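Home | Programs | Student Projects | Library | Contact

Short-Stay Visitors in Grelevico: A Study of Weekend Travel and Local Transport
Student project report, Tourism and Regional Planning, July 2026
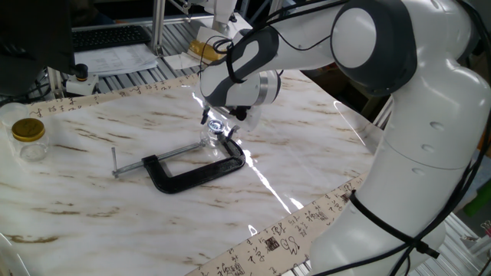
One guesthouse owner in the old quarter told the project group that weekend guests "arrive with a list and leave with half of it done," and that most of the missing half lies across the river in Radovon. The remark was made in the first interview and shaped the questions that followed.

1. Purpose

The project examined how visitors staying no more than 3 nights in Grelevico move between the town center, the Radovon hill district and the lakeside at Dultament. The group wished to learn why the lakeside receives so few short-stay visitors outside the summer season.

2. Method

A printed questionnaire was handed out at the bus station and at 4 guesthouses during October. A total of 80 completed forms were returned. Bus timetables and the town's visitor map were reviewed separately.

3. Findings

Most respondents spent their first day on foot in the center. Radovon was known to nearly all of them, but many had not found the footpath from the bridge, and the visitor map shows it only as a thin gray line. Dultament was often described as "too far," although the bus ride is short. The last return bus leaves before the restaurants on the shore begin serving dinner – a point raised on many forms.

The Milošević bakery, beside the station, was named more often than any museum. Several visitors had asked for directions there.

4. Recommendations

The group recommends a later return bus on weekends, a marked footpath to Radovon and a revised map. Printing around 4,000 copies would cover one season. Timetables should also be posted inside the guesthouses.

5. Limits of the study

The forms were offered in English only, and visitors arriving by car are poorly represented.

Contact the program office | © Student Projects | Back to top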